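Chávez Display Works, Gindville: notes from the spring open house
May
By the Fuston Retail Fixtures newsletter desk

The Gindville building was open from 10 in the morning, with entry at the side door on Nolon Street. Parking is limited to 40 spaces and the lot was full before noon. Visitors coming from Fuston should allow extra time for the bridge, which is down to one lane.

The tour covers the ground floor only. It starts in receiving, where mannequins come in as separate torsos, arms and legs and are checked against the packing slip. Each part gets a paper tag with a stock number. The current stock list runs to 759 lines, counting spare hands and base plates. Fiberglass and polyethylene bodies are shelved apart, as the two take different repair fillers.

Repairs come next. The usual faults are chipped fingers, worn wrist fittings and cracked ankles at the point where the support rod enters. A chipped finger is filled, sanded and sprayed. A cracked ankle is reinforced from the inside, and the shop allows 6 days for that job, including curing. Color matching is done by eye under daylight tubes. We were shown two test patches and could find the join on one of them.

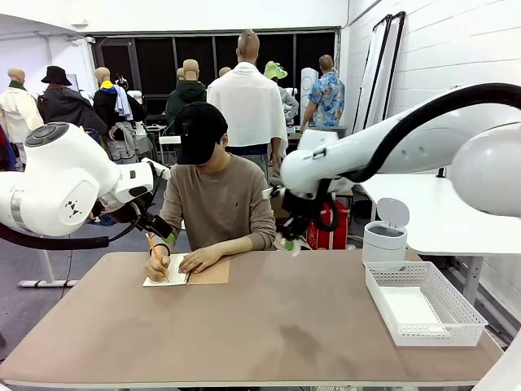

The dressing room takes up the back half of the floor. Outfits are fitted here before an order ships, so that sleeve lengths and trouser breaks can be set on the figure that will carry them. Arms are removed for anything without a front opening. The trouser leg goes on before the base is attached, and the support rod is routed through the shoe or the calf depending on the model. Calf rods are preferred for footwear displays, as the shoe does not need to be drilled.

Order notes are kept by hand and typed up at the end of the shift. I asked whether a tablet would be quicker. The answer was that one had been tried and that the notes got shorter.

Packing was the weakest part of the visit. The crates were already closed, and the foam inserts could be seen only on a drawing pinned to the wall. A cutaway crate would help next year.

The full circuit takes some 40 minutes. The floor is level throughout, apart from a low step between repairs and dressing. Catalogs are at the exit, and the rental price sheet has to be requested by mail.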